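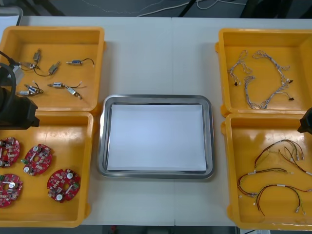 Yellow bins with small motors, and a steel tray lined with white paper.

Summer league rules: can a player on loan from another club play in our knockout games?

Asked by Catalina Fuentealba
Viewed 2206 times

Hello everybody. I am helping with the paperwork of a women's amateur basketball team, and I have a question about eligibility that I cannot solve with the rulebook alone. I read it many times and each time I understand something different, so maybe someone with more experience can explain it to me.

Our team is Villalba. We play in a city summer league that starts in June and ends in the last days of July. The league allows each team to take guest players from other clubs if these clubs are not in the same division. We have two guests this year, both from Turico, which plays one division higher than us in the winter and did not enter the summer league at all.

The rule says: "A guest player may take part in the elimination round if she has appeared in 5 games of the regular round for the team." One of our guests, Brenda, is clear. She played all the games. The other one, Boglárka Pálfi, is the difficult case. She is on the score sheet for five games, but in one of them she did not enter the court. She was in uniform, she did the warm-up, she sat on the bench until the end, and the coach did not use her because she had a little pain in the ankle. So for me the question is what "appeared" means. Is it enough that her name is written on the sheet, or must she have played minutes?

I asked the coach of the other team in our group and she told me that of course it is enough with the sheet. But a referee told one of our players the contrary. We play the quarterfinal against Jelleck and I don't want that we win on the court and then lose on the table. The same rulebook says that the use of a player who is not eligible gives a 20-0 defeat.

Also a second question, smaller. The protest fee in our league is 3000 pesos and the rule says it must be paid "at the moment of the protest." If the other team protests against us, do we have to pay something also to defend, or only they?

Thank you very much for reading, and sorry for my English.

Comments on the question

Elba Gallardo: Which edition of the rules do you have? Last summer's text had "registered for" where yours says "appeared in". Check the first page.

Catalina Fuentealba: It is the new one, I downloaded it from the page of the league. It says "appeared".

3 answers

Answer by Milagros Arancibia (accepted)

I was a table official for many seasons and I kept score in leagues of this type, so I can tell you how I would look at it. I do not know your league personally and the last word is always with the organizer.

In most of the score sheets that we use, each player has a box next to her name. When she enters the court for the first time, the scorer puts an X in this box. If she was a starter, the X has a circle. If she never enters, the box stays empty. When I was doing this work and a rule said "appeared," we read it as an X in the box. When a rule wanted only the name, it usually said "listed," "registered" or "on the roster." The comment of Elba is very interesting for this, because if the old text said "registered for" and somebody changed it, the change probably has an intention. Before, the name was enough. Now, they want that the player plays.

So my reading is that your player has four games, and she would not be eligible for the quarterfinal. I am sorry, I know it is not what you hoped.

But please do the following before you leave her out:

Look at the copy of the sheet of that game. Don't trust the memory of the bench. I saw cases where a player came in for the last seconds of a quarter and after two weeks no one remembered it. If there is an X, you have your five games and the discussion is finished.

If there is no X, write an email to the organizer and ask for a written answer. Use the exact sentence of the rule and explain the case in few lines, with the number of the game. Ask for it before the game, and say the date when you need it. If they answer yes, print the email and bring it to the gym. A yes by telephone will not help you in a protest.

If they don't answer in time, I would not use her. One player for one game is a cost, but a 20-0 takes the whole summer from you.

About the fee: in all the leagues where I worked, the team that protests pays, and the money comes back if the protest is accepted. The team that defends pays nothing. Read if yours says something about "costs of the procedure," because a few leagues charge that separately to the one who loses.

Comments on this answer

Catalina Fuentealba: Thank you so much, this is very clear. I found the copy of the sheet and the box is empty. I sent the email this morning.

Brenda Arancibia: I am the other guest (and yes, family of Milagros, but I did not ask her to answer). I can confirm that Bogi didn't go in. She was standing up to go in the third quarter and then the coach changed her mind.

Answer by Elba Gallardo

I agree in the most part with Milagros but I want to add one thing. In our league, Cilla, there is an exception for injury. If a player is injured during the regular round and brings a medical paper, the games she missed can count, up to 2 games. Many people don't know it because it is not in the chapter of guest players, it is at the end, with the insurance and the medical things. Maybe your rules have something similar. Search the words "injury" and "certificate" in the whole document.

The problem would be that for the ankle she probably didn't go to the doctor. A certificate that is made now, for a pain of some weeks ago, I think they will not accept, and I would not try it.

Answer by a guest user

just play her, it's a summer league, in my city they never check the sheets

Comments on this answer

Milagros Arancibia: They don't check until the team that lost asks them to check. Then they look at every line.

Update from the asker

The organizer answered at 6 in the evening. They say that "appeared" means to enter the court, so Boglárka cannot play the quarterfinal. They also told me that they had the same question from another team, and for next year they will write it in a more clear way. About the injury, our rules have nothing, I searched as Elba said. And the fee is only for the team that protests, it comes back if they win.

Boglárka will come anyway and sit behind us. Can she sit on the bench if we put her as team assistant, or must she be in the public? I will open another question for this.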